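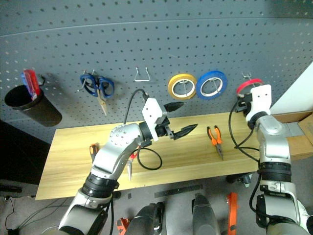

Grendetti asked in the issues why Kilura trains on putting tools away when everyone else starts with picking them up. Great question, and it's why we built this set!

Hanging something on a peg needs both position and angle to be right. Kilura learns it backward: each of the 300 demos starts at the peg and is replayed in reverse, giving 3000 short clips after cropping.

Tools: pliers, scissors, screwdrivers, tape rolls
Arms: two
Held out: 100 demos
Seeds: 3

Known gap: tape rolls are underrepresented. More coming in March.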